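Laundry day used to be the chore I put off all week, and now I kind of love it! A few small habits made all the difference, so I'm passing them along. Steal whichever ones suit your house.

## Before anything goes in

Turn jeans and printed tees inside out, zip every zipper, and leave buttons undone (buttoned shirts pull at the buttonholes when they tumble). Then check pockets. I keep a jam jar on the shelf for whatever I find, and in February it paid for a very nice pizza.

Wash new dark things alone the first 2 times. I skipped this with a pair of navy socks and ended up with a whole load of pale blue pillowcases — pretty, but not what I had in mind.

## Loading

Fill the drum loosely, so you can still fit your hand in on top of the clothes. Big things first, little things last! Sheets love to swallow socks, so I wash them with towels or by themselves.

If your washer and dryer are stacked, clear a good patch of floor in front of them. You'll want room for a basket and room to bend your knees when you reach into the lower drum.

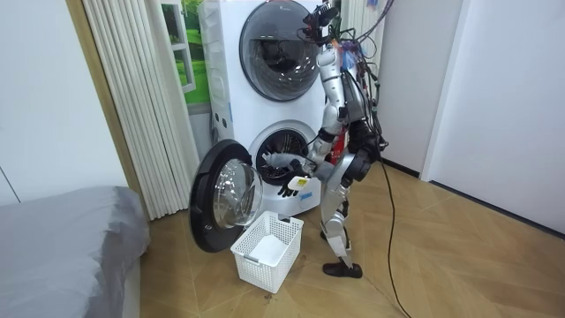 ## Stains, quickly

- **Grease:** a drop of dish soap, rubbed in with your thumb, left for ten minutes.
- **Grass:** white vinegar and an old toothbrush. My neighbor Ingeborg Eichhorn taught me this one and it's wonderful on soccer socks.
- **Coffee:** cold water from the back of the fabric, as soon as you can get to a sink.

Keep anything stained out of the dryer until the mark is gone. Heat sets it for good.

## Drying and after

Give each piece one hard shake before it goes in the dryer, and you'll iron so much less. Clean the lint screen every single load. And leave the washer door open a crack overnight — the musty smell in mine cleared up within six days!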